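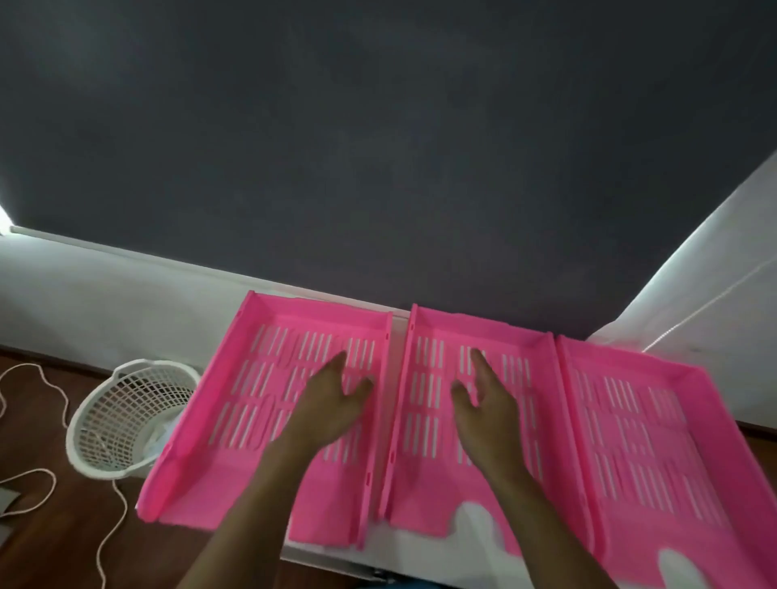
Foro Homum > Orden y almacenaje > Despachos en casa
Tema: Bandejas rosas apilables: ¿apiladas, en fila o al contenedor?

tiralineas
Mensaje inicial, 2019-05-04

Buenas. Me he quedado con un juego de bandejas portadocumentos de plástico rosa chillón, de las de fondo con ranuras y muesca delante para sacar el papel. Las liquidaban en Allora y me pareció que con eso quedaba resuelta mi vida administrativa. Llevo dos tardes colocándolas y sigo sin tener vida administrativa, pero tengo el escritorio muy alegre.

Mi duda es de disposición. Si las pongo una al lado de otra, lo veo todo de un vistazo y me quedo sin mesa. Si las apilo, recupero la mesa y no vuelvo a saber nada de lo que hay en la de abajo hasta que me llegue el recargo. ¿Cómo lo hacéis los que vivís entre papeles? Caben 500 hojas en total según la pegatina, que ya es optimismo.

Segunda duda, menor: el rosa. La mesa es blanca y la pared no ayuda.

casilla_b
Apiladas. Siempre. Una bandeja en horizontal es una invitación a dejar encima las llaves, el correo de los vecinos y medio bocadillo. Con otra encima por lo menos hay que hacer el esfuerzo de meterlo.

Lo de la de abajo tiene arreglo: abajo va lo que ya está hecho y solo falta archivar. Arriba, lo que quema.

mediopliego
Discrepo con cariño. Lo que quema lo pongo yo arriba desde hace años y lo único que he conseguido es una pila con un techo de facturas. En cuanto una bandeja tiene techo deja de existir. En fila, y si no queda mesa, pues menos papeles.

tiralineas
"Menos papeles", dice. Claro. Voy avisando a la gestoría.

mediopliego
Lo digo en serio. En octubre vacié las mías y de 100 hojas salvé 40. El resto eran sobres, publicidad de una óptica y unas instrucciones en húngaro de una lámpara Pintér que ya no tengo. Llevaba tiempo ordenando con mucho esmero las instrucciones en húngaro de una lámpara que ya no tengo.

casilla_b
A ver si la lámpara tiene un compañero de foro que necesite las instrucciones.

grapa_sin_fin
Entro por lo del fondo ranurado, que os lo estáis saltando. A mí las ranuras me parecen un invento para perder clips. También se cuelan las esquinas de los tiques, los de papel fino, y cuando tiras salen rotos justo por la fecha. Solución: una cartulina cortada a medida en el fondo. Cuesta cuatro perras y de paso tapa parte del rosa, para quien lo sufra.

tiralineas
Pues la cartulina me la apunto. Los tiques ya me han hecho eso de la esquina dos veces.

Añado datos, que me los pedís por privado como si fuera un caso clínico. He probado en dos sitios, en la mesa blanca y en la de tablero veteado gris pardo, la que da a la pared lisa. En la segunda el rosa se lleva mejor, no sé explicarlo.

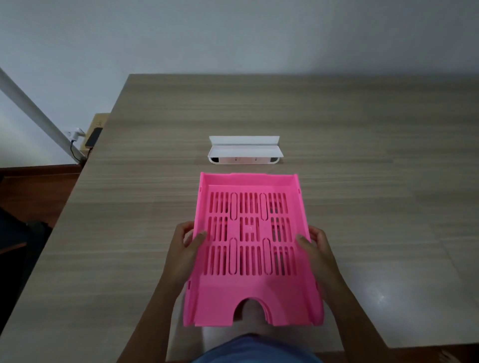

Las bandejas no pesan nada y se cogen bien por los laterales, así que ahora me tienta una tercera vía: no ponerlas en ningún sitio fijo. Saco la que toca, trabajo con ella delante, la devuelvo. Como quien saca un libro. Me da un poco de vergüenza escribirlo porque suena a método con nombre en inglés.

casilla_b
Suena a que vas a acabar con una en el sofá, otra en la cocina y la otra ejerciendo de salvamanteles.

tiralineas
La cocina todavía no la había pensado, gracias.

papelcebolla
Yo hago lo de la tercera vía y funciona, con una condición: que cada bandeja tenga un verbo. Pagar, Contestar, Guardar. Antes las tenía por temas (Casa, Coche, Médico) y me pasaba el día decidiendo si el seguro del coche era Coche o era Casa, que es donde llega la carta. Con verbos dudas menos. La etiqueta va en el lateral, que la muesca la tapa el propio papel.

mediopliego
¿Y lo que no es pagar, ni contestar, ni guardar?

papelcebolla
Eso es la lámpara Pintér.

grapa_sin_fin
Sobre el color: dadle tiempo. Yo compré un archivador Stinesix verde pistacho pensando que lo iba a forrar y ahí sigue, pistacho perdido, y lo echaría de menos. Además el rosa tiene una ventaja práctica, no lo vas a confundir con nada. Las transparentes que tenía antes desaparecían debajo de cualquier revista.

casilla_b
Ninguna revista desaparece debajo de una bandeja rosa, eso te lo compro.

Pero sigo con lo mío. Si el problema es la mesa, se apila. Las bandejas apilables se llaman apilables por algo.

mediopliego
Las sillas de terraza también y la gente se sienta en ellas.

tiralineas
Bueno, estado de la cuestión. He cortado las cartulinas (una torcida, va a ser la de Guardar). Verbos puestos con rotulador. De momento en fila las de Pagar y Contestar, y la de Guardar aparte, al lado de la impresora. He tirado casi 40 hojas, entre ellas la garantía de una tostadora que murió en otra casa. Casilla_b, no me escribas por privado para que apile, que te veo venir.

casilla_b
Ya te había escrito.

papelcebolla
Una cosa que se me olvidó: no uses rotulador de pizarra en el plástico, se va con el roce y a las dos semanas tienes una bandeja que pone "agar". Permanente, o etiqueta de las de impresora.

tiralineas
Era de pizarra. Voy a por el otro.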